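A day at the Trendthorpe fantasy league fair

I had been meaning to get to the Trendthorpe fair ever since a few of us in our league started talking about it back in November, and this year I finally booked the day off and went. It's held in the old exhibition hall by the ring road, a good nine-minute walk from the station if you don't mind crossing at the roundabout (I did mind, rather, as it was blowing a gale). They gave me badge number 508 at the door, along with a paper bag of leaflets and a very welcome cup of tea.

Most of the hall was given over to fantasy cricket and football, with a smaller corner for kabaddi and basketball. I went straight to the Keseck stand, having played on their app for two seasons, and had a lovely long chat with one of the people who sets the player prices. She was patient with my grumbling about all-rounders — they are too dear, and I told her so — and showed me how a bowler's points are worked out when a match is cut short by rain. I'd had it wrong all this time!

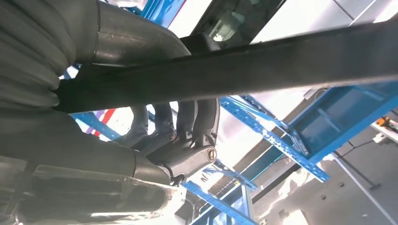
After lunch there was a live contest on the big screens, with 239 of us picking elevens for the same match and a bonus for anyone who signed up on the day. You had twenty minutes to choose, and I used up nearly all of them dithering over my captain. I came somewhere in the lower half, but the couple beside me had entered for the first time that morning and finished in the top ten, so there was plenty of cheering at our end of the table.

The Trịnh stand was the other one I enjoyed. Theirs is a small firm that makes a tool for private leagues, where you invite your friends with a code and no money changes hands. Ours is exactly that sort of league, run from a spreadsheet that has grown to 3531 rows, and I came away quite tempted. The queue at the Vultitcombe stand was too long for me, I'm afraid, so I only picked up their leaflet on withdrawal times and spending limits and read it on the train.

If you go next year, take sandwiches, and charge your phone fully the night before, as there were only two sockets by the café and both were taken all day.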